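Wolus Hand-Held Gripper, with camera
Made by Urnbridge

Overview
The Wolus is a gripper you hold in your own hand. A person picks up and moves things with it, the camera on the tool records the work, and the recording is used later to teach a robot arm the same task. You do not need the robot in the room while you record. For many of our customers this is the main reason to buy, because their arm is busy in production or has not been delivered yet.

What is in the box
Wolus gripper, light grey body
Two dark finger pads, mounted
One spare pair of finger pads
Charging cable
Printed quick guide, 12 pages

Specifications
Weight: 325 g without cable
Closing force: set in 5 steps with the wheel under the handle
Recording time on one charge: roughly 44 minutes
Lens: wide angle, fixed focus

Finger pads
The pads come together in a V shape and have thick rims. Small flat pieces, such as cardboard, can be held between them. For round or slippery objects we advise the softer Pintér pads, which are sold separately and fit without tools. Please change both pads at the same time. If only one is new, the grip will pull to one side and you will see this in your recordings.

Working with the camera
The lens has a very wide view, so it takes in a large part of the room together with the pads. Black corners in the picture are normal and do not need any correction before export. Before the first session of the day, wipe the lens with a dry cloth and make one short test recording. Faces can be pixelated in the Drirkico software, which is included for one user. The work is done on your own computer and no files are sent to us.

Changes since the December version
The wheel is stiffer and does not turn by accident anymore. The battery cover now closes with a click. Older units can be sent in for the new wheel, and we pay the return shipping.

Delivery and warranty
We ship within two weeks of the order. The warranty is two years for the body and six months for the pads, which are wearing parts. For orders of more than one unit, please write to us first and we will prepare an offer.

Customer comments

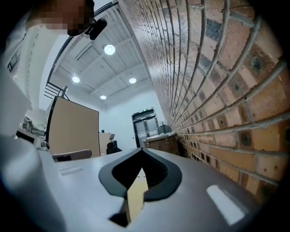

Getachew Habte: We have used ours since spring and the grip is good, but after a long session my wrist gets tired. I would like a strap or a second handle as an option. Do the Pintér pads also fit the December version?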